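Zetley Countertop Water Filter – Set-up Guide
Section 3: First filling and flushing

Last updated 9 October 2024
Print this page
E-mail this page
Search the manual Enter word or part number Go

Before you begin this section, the filter housing must be standing in its final place and the hose must be connected to the tap (see Section 2). Keep a bucket near you. The first water is grey from carbon dust, and it is not for drinking.

3.1 Putting in the cartridge

1. Close the cold water tap fully.
2. Turn the housing lid to the left and lift it off.
3. Take the Prasen cartridge out of its bag. Pull off the blue seal from both ends.
4. Check that the rubber ring lies flat in its groove. If it is twisted, take it out and lay it in again.
5. Push the cartridge down until you feel a small click.
6. Put back the lid and turn it to the right by hand.

CAUTION: Do not use a wrench or pliers on the lid. The thread can break, and such damage is not covered by the guarantee.

3.2 Flushing

1. Put the end of the spout over the bucket.
2. Open the cold tap slowly, one quarter turn only. You will hear air in the hose – this is normal and stops after a short time.
3. Let the water run for 12 minutes.
4. Close the tap and wait until the spout has stopped dripping.
5. Look under the housing with a torch. If you find a leak, go back to step 4 of 3.1.

NOTE: The flushing water may be given to garden plants, but please do not put it in an aquarium.

CAUTION: Never let hot water go through the filter. Water above 61 °C makes the cartridge useless, also when it happens only once.

3.3 Checking the flow

1. Place a measuring jug of at least 700 ml under the spout.
2. Open the tap fully and let the jug fill to the 700 ml mark.
3. If the filling takes longer than one minute, the hose may be bent. Make it straight and try again.
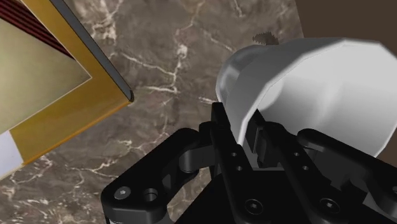 The taste of filtered water is best checked on the day after flushing, when the cartridge has become fully wet. Let the water run for a few seconds and fill a clean vessel, for example a wide-mouthed white one with a pale, smooth inside like this, in which grey dust is easy to notice. If you see dust, pour the water away and repeat the flushing one time. A faint taste of carbon may stay for the first days and is harmless.

3.4 Setting the reminder

1. Hold the button on the lid until the light blinks green.
2. Let go of the button. The counter now starts from zero.
3. The light becomes red after some 150 days. Order the new cartridge then, under the name Prasen or Calimlim – both fit this housing.

NOTE: If you were away and the filter was not used for more than one week, flush it for two minutes before drinking. The reminder does not need to be set again.

Continue with Section 4: Cleaning the housing and spout.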